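Two baskets for the white table

I have wanted to sort out the small stuff in this apartment since we moved to Sollcombe. Keys, chargers, mail, the tape measure that is never where I left it. Last weekend I finally bought two baskets at Windell, one orange and one dark brown, and put them side by side on the white table to decide what goes where.
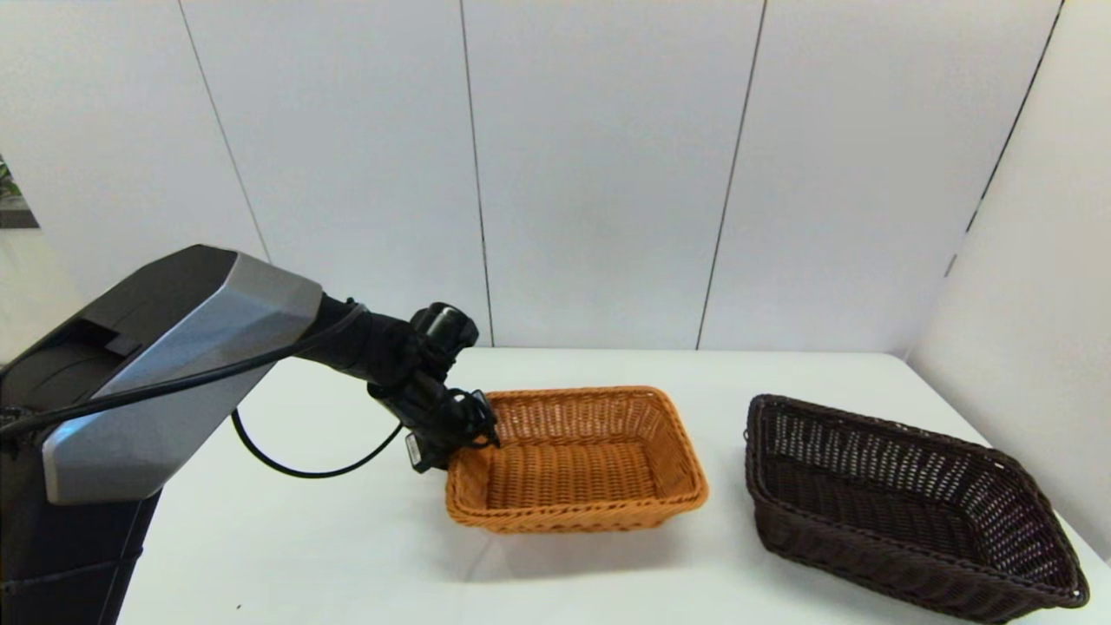
The plan is simple. Orange is for things that leave the house with us, so keys, sunglasses and transit cards. Brown is for things that stay - chargers, pens, stamps, the good scissors. Mail goes in neither. I tried a mail basket once in the old place and it turned into a pile with handles.

I looked at plastic bins first. They were cheaper and easier to wipe out, but I didn't want to look at them every day. Woven ones collect crumbs and dust in the bottom, so I'll vacuum them with the brush attachment when I do the rug. 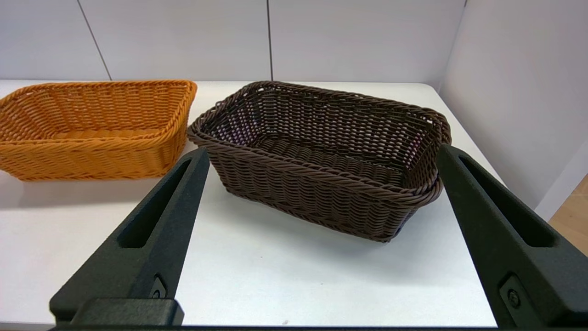 Page last changed: October 22, 2019

The brown one has a more open weave on one side, and I wondered if pens would poke through. I may line it with a piece of felt left over from the chair pads. The orange one I'm leaving as it is.

I still need something for the shelf by the door, which is only 7 inches deep. Both of these are too wide for it. Kurup has a narrow one in gray that might fit, but I want to measure again before I order.

Contact | © 2019 Notia | Back to top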